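Sorting it out: why we get recycling wrong and how small changes fix it
Speaker notes – lunchtime session, 30 minutes plus questions

Slide 1. Title

Wait for the door to close. Welcome everybody, say where the sandwiches are. Phones can stay out, there's a vote coming.

Opening question to the room: who has stood over a row of bins holding something and just guessed? Hands up. (My hand goes up first.) I've been doing this work at Prosorano for 8 years and I guessed last Monday, with a tea bag on a string with a staple in it.

Slide 2. The two-second decision

People give a bin a couple of seconds, and usually they're halfway through a conversation. That's all the attention we're going to get, so let's design for it! A poster with a paragraph on it is for somebody with a minute to spare.

Click through the three signs from the Grivance building. First one has the full policy on it. Second has icons. Third has photos of the actual things sold in the café downstairs. Pause on the third. Ask which one they'd follow with a coffee in one hand and a laptop in the other.

The photo sign won and it wasn't close. I love this result because it cost us a color printer and an afternoon.

Slide 3. What's on the table after lunch 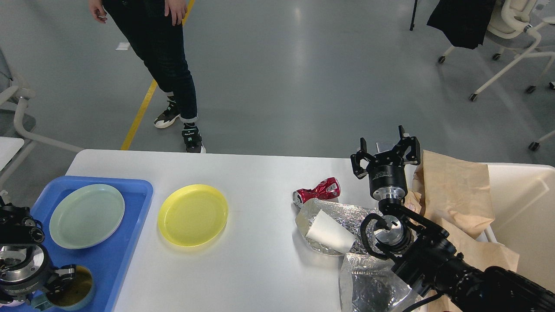
Slide 3: Plates to the left, a crushed soda can among the trash.

Don't talk over this one right away, give them a moment. Then: what goes back to the kitchen, what goes in a bin, and which bin? Most people are quick with the can. Take answers from the back of the room as well, the front row always jumps in.

Point to make: reuse comes before recycling. A plate that gets washed and used again never needs a sign. When Zein moved its lunchroom over to washable plates, the argument about which bin the plates belonged in simply went away. If somebody asks about dishwasher water, say yes, it's a fair question, and run full loads.

Slide 4. Wishcycling

Define it fast: putting something in recycling because you hope it can be recycled. It comes from a good place! Please say that out loud, people get defensive here and we lose them.

The usual suspects – greasy pizza boxes, plastic bags, garden hose, string lights. Tell the bowling ball story if time allows. Skip if we started late.

Bags are the big one. They wrap around the sorting equipment and the line has to stop while somebody cuts them out. Play the clip from the Ireck plant here, sound OFF, it's much louder than you expect.

Slide 5. The vote

Everyone votes by phone. Paper cup: trash, recycling, compost, or "it depends"? Read the results out as they come in.

It depends. Many paper cups have a thin lining so they don't leak, and some local programs take them and some don't. Groans are fine. This is the moment to say check your own town's list, and put the link up. Leave it up long enough for people to take a photo.

Slide 6. Foil and friends 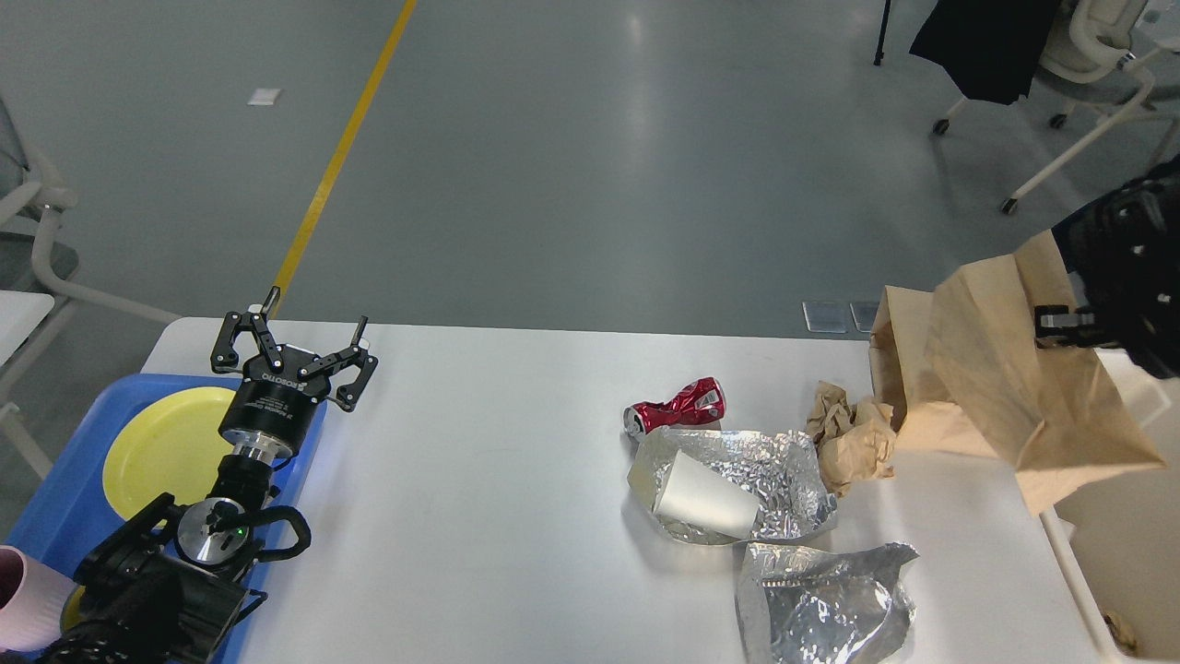

Slide 6: Crumpled foil with a paper cup lying in it.

Two materials nested together, and I could talk for an hour on this. A sorting line works much better when things arrive separately. Cup inside foil, can inside a bag, lid jammed into a bottle of something else – pull them apart first.

Foil: many programs accept it if it's clean. A quick wipe is enough for crumbs. Ball it up with other foil until it's a good fistful, small scraps slip through the gaps in the machinery. Hold up the foil ball from my bag. Pass it around if the mood's good. (I want it back, it's been growing since June.)

Slide 7. What we tried

Keep this quick, the handout has it all.
Moved bins so trash and recycling always stand side by side. Took away the lonely ones under desks. Same colors on every floor. Photo signs at eye level. A spot to pour out drinks, which was my favorite, liquids ruin a whole bag of clean paper.

We looked inside 200 bags before and after. Yes, by hand, yes, with gloves. The after bags were so much cleaner that we stayed late opening extra ones for fun. Show the bar chart. Mention that the third floor got slightly worse and we still don't know why, maybe the printer room.

Slide 8. Try one thing

Ask each person to pick one bin they walk past every day and look in it this week. Just look! Then change one thing near it, move it or fix the sign.

Emails to the shared inbox, photos very welcome. Sign templates are on the table by the door.

Questions. Likely ones: bottle caps (on or off varies, check the list), shredded paper (often a no in the loose bin), batteries (NEVER in any of these, drop-off box at reception).

If there's time left over, go back to slide 2 and let them redesign the first sign.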